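Forums > Furniture & Timber > Tables and Desks

larno_31
Finally got the desk top settled in and I'm in love with the grain! Pale blond, long wavy lines on the diagonal, and a big oval figure off to the left. Two pics: 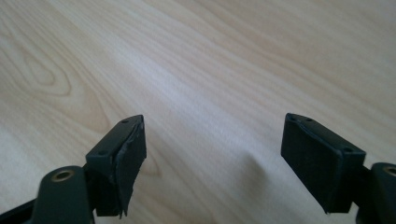
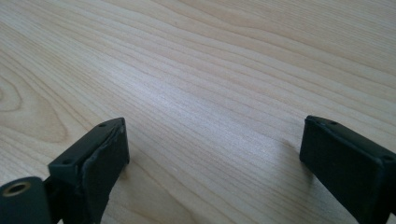
I'm leaning toward leaving the colour alone, maybe a light coat of wax.

ziso528
Gorgeous, but I'd go a hard finish. Wax and coffee mugs don't mix.

mumport
Disagree, my wax one's been grouse for years! Keep it matte, mate.

larno_31
Matte it is, then. I'll do a test patch on the underside first.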